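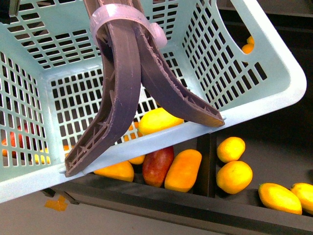

A Plulmont, operadora de lavandaria hospitalar e hoteleira, pretende admitir um(a) técnico(a) de controlo de qualidade têxtil para a unidade de Werkstead. A função abrange a receção, a triagem e a inspeção de roupa plana e de vestuário profissional, bem como o registo de não conformidades e a verificação periódica dos meios de transporte interno. Na zona de triagem manual circulam cestos de plástico de parede perfurada, com malha regular de pequenas aberturas retangulares, rebordo espesso e arredondado e pega oval recortada na parede, como o cesto azul-menta da fotografia. O estado destes recipientes (fissuras no rebordo, arestas vivas nas aberturas, resíduos retidos na malha) é verificado pelo titular do posto no início de cada turno e lançado na ficha de equipamento.

Referência do concurso: PL-101
Local de trabalho: unidade de Werkstead, com deslocações pontuais ao entreposto de Madton
Vínculo: contrato a termo certo de 36 meses, com período experimental nos termos da lei
Horário: turnos rotativos de 8 horas
Início de funções: junho

Descrição da função

Controlar lotes à entrada e à saída segundo o plano de amostragem em vigor. Classificar defeitos por tipo (mancha residual, rasgão, desgaste de trama, perda de cor, costura aberta) e decidir o encaminhamento da peça: relavagem, reparação ou abate.

Recolher amostras de água de enxaguamento e medir pH e condutividade. Os ensaios microbiológicos são efetuados em laboratório externo; compete ao técnico a colheita, a identificação e o acondicionamento das amostras.

Manter atualizados os registos no programa Jiang, incluindo a rastreabilidade por cliente, carga e ciclo de lavagem. Os desvios de temperatura ou de dosagem são comunicados à chefia de turno antes da libertação do lote.

Participar nas auditorias internas e na revisão das instruções de trabalho da zona limpa e da zona suja. O posto não inclui a operação de calandras nem a condução de empilhadores.

Requisitos obrigatórios

Curso técnico ou licenciatura em engenharia têxtil, química, qualidade ou área afim.
Experiência mínima de 3 anos em lavandaria industrial, tinturaria ou acabamento têxtil.
Conhecimento da norma EN 14065 e dos princípios de controlo de biocontaminação.
Domínio de folha de cálculo, incluindo cartas de controlo.
Português fluente, falado e escrito.
Boletim de vacinas atualizado e aptidão médica para trabalho por turnos.

Fatores de preferência

Formação em auditoria interna. Inglês técnico ao nível da leitura de fichas de segurança. Carta de condução da categoria B. Residência no concelho ou disponibilidade para mudança.

Condições oferecidas

Remuneração base conforme a tabela salarial da empresa, acrescida de subsídio de turno e subsídio de refeição. Seguro de saúde após o período experimental. Fardamento e calçado de segurança fornecidos e higienizados pela empresa. A formação inicial tem a duração de cerca de três semanas, em horário diurno, e é remunerada.

Métodos de seleção

A seleção compreende avaliação curricular, prova prática e entrevista. A prova prática consiste na inspeção de um lote misto e no preenchimento do respetivo relatório; pondera 50% na classificação final. A avaliação curricular e a entrevista ponderam 25% cada. São excluídos os candidatos com classificação inferior a 10 valores na prova prática.

Candidaturas

Devem ser enviados curriculum vitae, cópia do certificado de habilitações e comprovativos de experiência profissional, num único ficheiro PDF, através do formulário da página de recrutamento, com indicação da referência. As candidaturas são aceites até ao final de janeiro de 2020. Processos incompletos não são apreciados. Os candidatos admitidos à prova prática são convocados por correio eletrónico, com indicação da hora e do equipamento de proteção a utilizar.

Os dados pessoais recolhidos destinam-se exclusivamente a este procedimento e são eliminados após a sua conclusão, salvo autorização expressa para integração em bolsa de recrutamento.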